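# Keeping the Small Branches Open

*Staff Newsletter, Quinlan Public Library Service*

27/03/2024

Hours at the Plolent branch will change in April for the first time since the building opened. The service's head of branch operations met with the newsletter to discuss the new schedule, the results of the patron survey, and what the change will mean for staff at the smaller locations.

The decision follows a review that began last fall. Until now, all branches in the system have kept the same weekday hours, opening at ten and closing at six. The head of branch operations described that arrangement as one that was easy to print on a bookmark and hard to defend to anyone who works a day shift.

"We had a pattern that suited the main library, and we copied it everywhere," the head of branch operations said. "At Plolent, the first hour of the day was very quiet. Then people would arrive at ten minutes to six with a stack of returns and two children who each wanted to choose a book. Staff were turning off lights while families were still in the picture book aisle."

Paper survey forms were placed at the front desk and mailed to card holders in the Plolent and Fonar neighborhoods. The service received 500 completed forms. Evening hours were the most common request at Plolent. At Fonar, where a larger share of patrons are retired, the answers leaned toward mornings, and the hours there will stay as they are.

"I was surprised by how much people wrote in the margins," the head of branch operations said. "We left three lines for comments, and some people turned the form over and filled the back. A good number of them had nothing to say about hours at all. They wrote about the large print shelf, the book drop that sticks in cold weather, and the bus stop that was moved. All of that has been typed up and passed along."
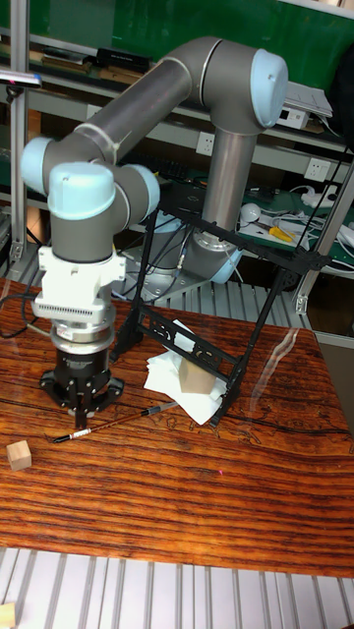
Under the new schedule, Plolent will open at noon and close at eight on Tuesdays and Thursdays. The other weekdays will not change. Saturday hours will be extended by one hour in the afternoon, for a trial period of 6 months.

Asked whether the evening hours would require new positions, the head of branch operations said that they would not. The 31 employees who work across the small branches were invited to state their preferences before any shifts were drawn up, and 4 of them asked to be assigned to evenings on a regular basis.

"That settled most of it," the head of branch operations said. "A person who has a class in the morning, or who simply does not like getting up early, may be very glad to work until eight. What I did not want was a rotation in which everyone gets a late night and no one can plan a week. We have done that before, during the renovation, and it was not popular."

Supervisors have been asked to make sure that two employees are present at closing on both late evenings. The delivery van will continue to arrive in the morning, when the building is closed to the public on those days, and a key arrangement has been made with the driver.

The discussion also turned to story time. The Tuesday morning session at Plolent has a loyal following, and several parents wrote to ask whether it would be lost. It will move to Wednesday at half past ten. A second session, for children who attend day care or school, will be held on Thursday evenings.

"We are calling it pajama story time, which was a suggestion from one of the forms," the head of branch operations said. "I would like to thank whoever wrote it, but the form was not signed."

Holds and due dates present a smaller question. The catalog system, Prosora, calculates overdue notices from the opening hours of each branch, and the new hours must be entered before the first day of the schedule. Patrons who have items due on the day of the change will receive one additional day.

The trial will be judged on door counts, on circulation after six in the evening, and on a second, shorter survey. The head of branch operations declined to name a figure that would count as success.

"If the same people come at a time that is easier for them, the totals may look exactly the same," the head of branch operations said. "I would still call that worth doing, and I have told the board so."

New hours will be posted on the doors of each branch. Employees who have questions about their shifts should speak with their branch supervisor. Revised bookmarks are at the printer and will be sent out with the regular supply delivery.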